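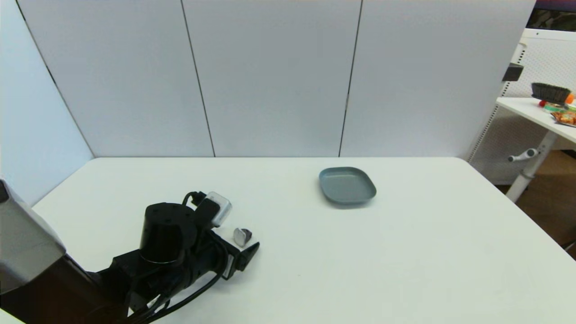 Sound Absorption of Office Partition Panels
Tín Cù and Quang Triệu
Submitted 3/7/19

1. Purpose

We compared two panel fillings, Dunik felt and Rindix foam, for use in shared study rooms at Clerkham.

2. Method

Samples were tested in an impedance tube at 200, 600 and 800 Hz. Each sample was cut to a diameter of 100 mm and mounted against a rigid backing. Three readings were taken per frequency and averaged.

3. Results

Felt absorbed more at 200 Hz. At 600 Hz the difference was within the spread of the readings. Foam was better at 800 Hz.

4. Sources of error

One foam sample was cut slightly undersize and leaked at the rim. Its readings were dropped. The tube will be recalibrated in August, and the 200 Hz series should be repeated then.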